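Ticket : le poste de démonstration simulé ne tient pas la cadence pour la journée portes ouvertes
Projet : Judby / salle de démonstration Codavbridge
Ouvert par : Ayten Aksoy
Attribué à : Selim Uçar
Priorité : haute (visite mercredi)
État : résolu, suivi ouvert

Description du problème

Au filage de ce matin, le poste simulé a été lancé dans les conditions de la visite : affichage sur le grand écran, vue générale de la cellule à gauche, vue rapprochée de la pince à droite. Après 20 minutes, la vue rapprochée prend du retard sur la vue générale. Le décalage augmente ensuite jusqu'au redémarrage du lecteur. Pour un visiteur, les deux vues ne montrent plus le même mouvement et le commentaire de l'animateur ne correspond plus à rien.

Le problème n'apparaît pas sur le poste de développement. Pas de message d'erreur à l'écran. Le journal contient seulement des avertissements « tampon plein » répétés.

Scène utilisée

La scène est celle du bureau, sans modification depuis le dernier filage : bras Franka Emika sur son socle, table en bois, livre, figurine de teckel, flacon pulvérisateur bleu, crayon jaune. Ne pas changer la disposition avant la visite, le texte de l'animateur est calé dessus.

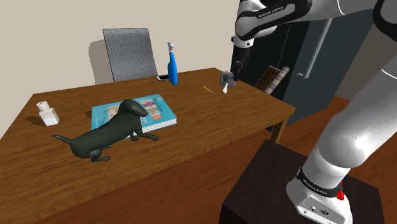

Étapes pour reproduire

1. Démarrer le serveur Hikska, puis le lecteur sur le PC de la salle.
2. Charger la scène du bureau et ouvrir les deux vues.
3. Lancer la boucle de démonstration et laisser tourner sans toucher au clavier.
4. Comparer les horodatages des deux vues toutes les 5 minutes.

Résultat attendu : même horodatage des deux côtés.
Résultat obtenu : retard sur la vue rapprochée, jamais sur la vue générale.

Journal

09 h 40, Selim Uçar
Reproduit du premier coup. La charge du processeur est normale, la carte graphique aussi. J'ai coupé les ombres dans les deux vues, aucun effet. Ombres remises.

10 h 25, Selim Uçar
Inversé les deux flux sur l'écran. Le retard suit la vue rapprochée, donc ce n'est pas la sortie vidéo. Question pour Melahat : est-ce que le tampon de cette vue a été modifié après la visite des lycéens ?

11 h 05, Melahat Kurtuluş
Oui. Je l'avais passé de 500 à 1000 images pour pouvoir revenir en arrière pendant les explications. La valeur est restée dans le profil de la salle. Le profil de développement est toujours à 500, ce qui explique que vous ne voyiez rien de votre côté.

11 h 30, Selim Uçar
Remis à 500 dans le profil de la salle, lecteur redémarré, boucle relancée. Je vérifie sur la vue rapprochée, au niveau des biellettes noires de la pince : c'est l'endroit où une saccade se repère le plus vite, les veines du bois de la table servent de repère derrière. 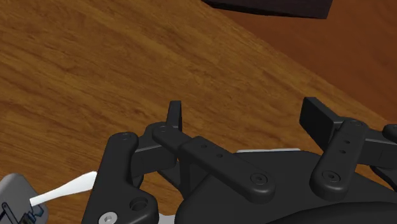

Premier relevé sans écart, je laisse tourner pendant la pause de midi.

13 h 50, Selim Uçar
Horodatages identiques sur tous les relevés. Plus d'avertissement dans le journal. Le retour en arrière fonctionne encore, sur une durée plus courte.

14 h 15, Ayten Aksoy
Durée suffisante pour le texte actuel. İlker anime le premier groupe, il est prévenu. Merci de verrouiller le profil pour que la valeur ne bouge plus d'ici mercredi.

14 h 20, Selim Uçar
Profil verrouillé. Copie déposée dans le dossier Judby, sous-dossier « visite ».

Consignes pour l'animateur

Redémarrer le lecteur entre deux groupes, même si tout semble normal. Si un retard apparaît malgré tout, fermer la vue rapprochée et continuer avec la vue générale seule. Ne pas recharger la scène devant les visiteurs, le chargement est long et l'écran reste noir.

Reste à faire

Erhan Gezer : ajouter une alerte quand le tampon dépasse la valeur du profil de référence.
Melahat Kurtuluş : noter les changements de profil dans le cahier de la salle.
Ticket à clôturer par Ayten après le passage du dernier groupe.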